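**Aus den Arbeitsgruppen**

## Greifer-AG: Die Socke bleibt unser Endgegner

Wer im März gefragt hätte, woran die Greifer-AG in diesem Halbjahr scheitern wird, hätte vermutlich Antworten wie »Drehmoment« oder »Kalibrierung« bekommen. Auf Strickware hatte keiner getippt. Inzwischen kennen wir uns mit Bündchen besser aus, als es einem Technikverein gut zu Gesicht steht.

Zur Erinnerung für alle, die unsere Rubrik sonst überblättern: Unsere Gruppe meldet jedes Jahr beim Clonon-Wettbewerb in der Klasse »Haushalt« an. Dort soll ein Arm ein unaufgeräumtes Zimmer wenigstens so weit in Ordnung bringen, dass man sich wieder hinsetzen kann. Bevor der Arm das darf, müssen wir es ihm vormachen, und zwar mit zwei Handgreifern, einer links, einer rechts, und mit der Geduld von Leuten, die zu Hause nie freiwillig aufräumen. Hubert Pietrzak hat die Greifer im Winter überholt und den Fingern neue Polster spendiert. Sie sind blau und gerippt und haben ihn offenbar mehr Schlaf gekostet als seine Abschlussarbeit.

Geübt wird seit einigen Wochen auf Betten. Der Tisch im Werkraum war zu einfach: glatt, eben, und alles blieb liegen, wo man es hingelegt hatte. Ein Laken wirft Falten, gibt nach und bringt im Zweifel noch ein Muster mit, das die Auswertung für einen Gegenstand hält. Soo-ah Ahn, die bei uns die Auswertung macht, hat das Laken mit den großen Sternen ausdrücklich gelobt. Ich glaube, es war ernst gemeint.

Die Übung selbst ist schnell erklärt. Kleinteile einzeln aufnehmen, an ihren Platz legen, nächster Versuch. Dabei arbeitet eine Hand, während die andere schon zum nächsten Teil unterwegs ist -- so weit die Theorie. In der Praxis treffen sich die beiden Greifer gern in der Mitte und verhaken sich wie zwei Hirsche.
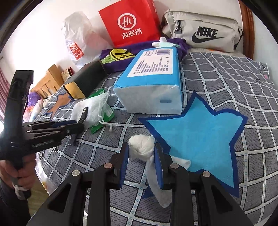
### Wo wir stehen

Nach jetziger Zählung haben wir 495 brauchbare Durchgänge im Kasten. »Brauchbar« ist das Wort von Jolanta Wróbel, und sie legt es streng aus. Wer zwischendurch mit den Fingern nachhilft, fliegt raus, auch wenn es nur ein ganz kleiner Finger war. Edmund Pawlak hat auf diese Weise einen kompletten Nachmittag verloren und redet seither nur noch das Nötigste mit ihr.

Gut klappt alles, was eine Kante hat. Schachteln, Päckchen und Tüten lassen sich sauber fassen, sofern man nicht schräg ankommt. Schwierig sind weiche Sachen, die unter den Fingern ihre Meinung ändern. Ein Stoffknäuel greift man oben, und unten hängt dann ein Zipfel heraus, der sich beim Anheben am Nachbarn festhält. Drei Durchgänge endeten damit, dass wir den halben Bettinhalt auf einmal versetzt haben. Edmund wollte das als Effizienzgewinn verbuchen. Jolanta wollte das nicht.

### Was noch kommt

Am 2. Juli 2020 treffen wir uns wieder, diesmal mit der Gruppe aus Clamdale per Videoschaltung. Die Kollegen dort üben mit Geschirr und halten Socken für ein Anfängerthema. Wir freuen uns auf den Austausch.

Gesucht werden außerdem:

- weiche Dinge mit unpraktischer Form, gerne gewaschen
- jemand mit ruhiger Hand für die linke Seite
- das Ladegerät, das Kazimiera Marciniak verliehen hat und dessen Verbleib sie »im Großen und Ganzen« kennt

Anmeldung wie immer über die Liste im Flur.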